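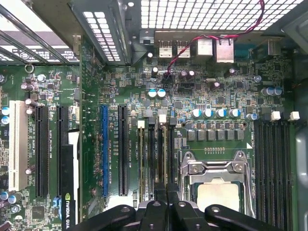
Before teaching an arm to seat memory, work out where it is allowed to go. A tower case laid on its side leaves less room than you expect, and most of the damage I have done came from the approach and not from the push. On this workstation board the memory slots sit on both sides of the CPU socket, four and four, so the gripper has to come down between the chokes above the socket and whatever card is in the lower slots. The thin red-and-black wire that loops from the grille down to its header is the other thing to plan around. Tape it flat before you start.

Last updated: 30 August 2024
Filed under: Workshop Robots / Bench Projects

You will need an arm that repeats well, a two-finger gripper, a wrist camera, and a scrap stick of memory that fits the board. I run mine with Parkix for motion and a small script I call Harb for the camera side. Any pair of tools that lets you save poses and set a force limit will do.

1. Fix the case

Unplug the machine and take out the power cord. Lay the case down with the open side up and clamp it to the bench at two corners. Put a strip of rubber under each clamp. Push on the case with your hand. If it moves, the poses you save later are worthless.

2. Set the home pose

Raise the arm until the whole board is in the camera view. Save this as HOME. Every move starts and ends here. Kaisu Koskela, who shares the bench with me, skips this and goes slot to slot, and she has bent one latch that I know of.

3. Mark the no-go zones

I use three boxes in Parkix: the graphics card, the CPU socket with its lever, and the row of capacitors near the top. Make each box a finger's width bigger than the part. Leave the tops of the memory slots outside the boxes or the planner will refuse every path.

4. Teach the slots

Open the latches by hand. Jog the gripper over the first slot with the scrap stick held in the fingers and line up the notch with the key. Save that pose, then go straight down until the stick touches and save again. Do the same for each slot. Don't calculate the spacing from the first two. I tried it, and the far slots were off.

5. Run it slow

Set the speed to 20 percent and the encoder filter to 2000. At 4000 my wrist joint lagged and the stick went in at an angle. Stop at the touch pose and look. When all the slots pass, let the arm press, with one hand on the stop button.

If the stick rocks in the fingers, the pads are worn. Eero Harju cuts his from bicycle tube and glues them on with contact cement. Mine are silicone sheet and last longer but slip when dusty.

Removing sticks is a separate routine, which I'll write up in September.

574 views | 20 comments | Share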